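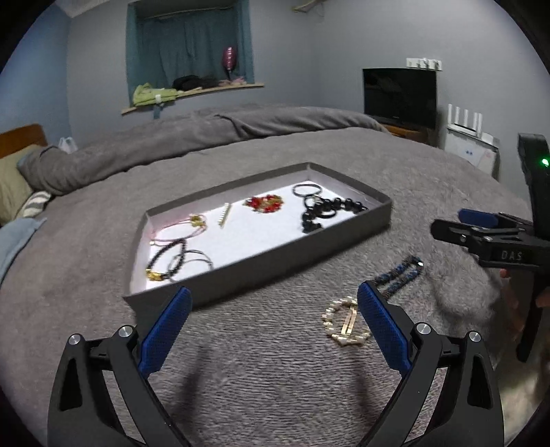

**Pressemitteilung**

# Dokine ruft zum großen Entwirren: Schmucktauschbörse im November sucht Armbänder, Haarspangen und ehrliche Besitzerinnen

*Berkstead, November.* Die meisten Menschen besitzen mehr Armbänder als Handgelenke. Das ist statistisch kaum zu vermeiden und moralisch unbedenklich, führt aber zu flachen Schachteln auf Tagesdecken, in denen Perlen neben Armreifen liegen und auf eine Entscheidung warten. Die Ordnungswerkstatt Dokine möchte diese Entscheidung im November erzwingen, freundlich und bei Kaffee. Im ehemaligen Möbelhaus Pálfi in Berkstead findet dann die zweite Tauschbörse für Modeschmuck und Haaraccessoires statt.

Zur ersten Ausgabe im vergangenen Jahr wurden 858 Stücke abgegeben. Ein erheblicher Teil war schwarz und aus Perlen. »Schwarze Perlenarmbänder vermehren sich im Dunkeln«, sagt Mireille Vidal, Gründerin von Dokine. »Man kauft eines für eine Beerdigung, eines für eine Hochzeit und eines, weil man die anderen beiden nicht findet.«

## Erst das Bett, dann die Börse

Wer mitmachen will, muss vorher sortieren. Dokine empfiehlt dafür das Bett. Ein Tisch ist zu hart und meistens schon von Post belegt, auf dem Boden kniet man sich früher oder später in eine Haarspange. Eine weiche Decke hält runde Perlen dort, wo man sie hingelegt hat, und wer müde wird, ist bereits am Ziel.

Dazu braucht es ein niedriges, offenes Behältnis mit hellem Boden. Auf Weiß erkennt man ein dünnes rosa Band sofort, auf Samt sucht man es bis zur Rente. Der Rest ist Handarbeit:

- Feste Reifen kommen an den Rand, sie rollen sonst über alles hinweg.
- Gliederarmbänder vor dem Ablegen schließen, falls der Verschluss noch mitspielt.
- Rote und goldene Perlenstränge, die sich ineinander verhakt haben, bleiben vorerst ein Haufen. Ziehen hilft nicht. Schimpfen auch nicht.
- Haarspangen bekommen eine eigene Ecke, auch die mit Perlenbesatz, die sich gern als Schmuck ausgeben.
- Die Mitte bleibt frei. Dort liegt, was mitkommt.

Und was gar nicht mehr in die Schachtel soll, wandert daneben auf die Decke. Nach Vidals Erfahrung kehrt von dort fast alles innerhalb weniger Minuten wieder zurück. Sie rät, in dieser Phase den Raum zu verlassen.

## So wird getauscht

Getauscht wird Stück gegen Stück, ohne Ansehen des einstigen Preises. Ein Haargummi zählt nicht als Stück, auch nicht mit Schleife. Pro Person werden höchstens 24 Teile angenommen. Diese Obergrenze gab es im vergangenen Jahr noch nicht, und die Organisatoren möchten über den Herrn mit den zwei Umzugskartons nicht weiter sprechen.

An 9 Tischen liegt der Schmuck nach Art geordnet: Perlen, Reifen, Gliederbänder, Spangen, Kordeln mit Anhänger und so weiter, bis hin zum Tisch »Ungeklärt«. Letzterer war bei der Premiere der bestbesuchte.

Für die Knoten ist Khairul Lubis zuständig. Der gelernte Uhrmacher betreibt in der ehemaligen Kassenzone eine Entwirrstation mit Lupe, Stopfnadel und bemerkenswerter Ruhe. Er bittet darum, ihm beim Arbeiten nicht auf die Finger zu sehen und vor allem keine Tipps zu geben. »Mit Babypuder habe ich es schon versucht«, so Lubis. »Mit Olivenöl auch. Danke.« Gerissene Gummifäden zieht er vor Ort neu auf, solange der Vorrat reicht: 2000 Meter Schmuckgummi sind bestellt. Vidal hält das für übertrieben, Lubis für knapp.

## Was nicht angenommen wird

Einzelne Ohrringe, Eheringe (laufende wie abgeschlossene) und alles, was abfärbt. Echtschmuck wird ebenfalls nicht getauscht, da niemand bei Dokine ihn sicher erkennen möchte. Erbstücke sind erlaubt, sofern die Familie davon weiß.

Übrig gebliebene Teile gehen an die Theatergruppe Gurus, die in der kommenden Spielzeit ein Stück mit sehr vielen Tanten aufführt. Eine Rückgabe nach der Premiere ist ausgeschlossen, das Reklamieren eigener Armbänder aus dem Zuschauerraum heraus unerwünscht.

## Praktische Hinweise

**Ort:** ehemaliges Möbelhaus Pálfi, Berkstead, Eingang über die frühere Matratzenabteilung
**Annahme:** ab 10 Uhr
**Tausch:** 11 bis 16 Uhr
**Entwirrstation:** durchgehend, mit Mittagspause um 13 Uhr, auf die Herr Lubis besteht
**Eintritt:** frei, mindestens ein Tauschstück ist mitzubringen

Der genaue Termin hängt ab sofort im Schaufenster von Dokine aus. Bitte bringen Sie Ihren Schmuck in einer offenen Schachtel mit. Plastiktüten werden angenommen, aber mit einem Blick.

## Über Dokine

Dokine hilft Privathaushalten in Berkstead und Umgebung beim Aussortieren von Schubladen, Schachteln und Fächern. Keller übernimmt das Unternehmen nach einem Vorfall nur noch auf schriftliche Anfrage.

**Pressekontakt:** Mireille Vidal, Dokine, Berkstead. Telefonisch vormittags, nachmittags wird sortiert.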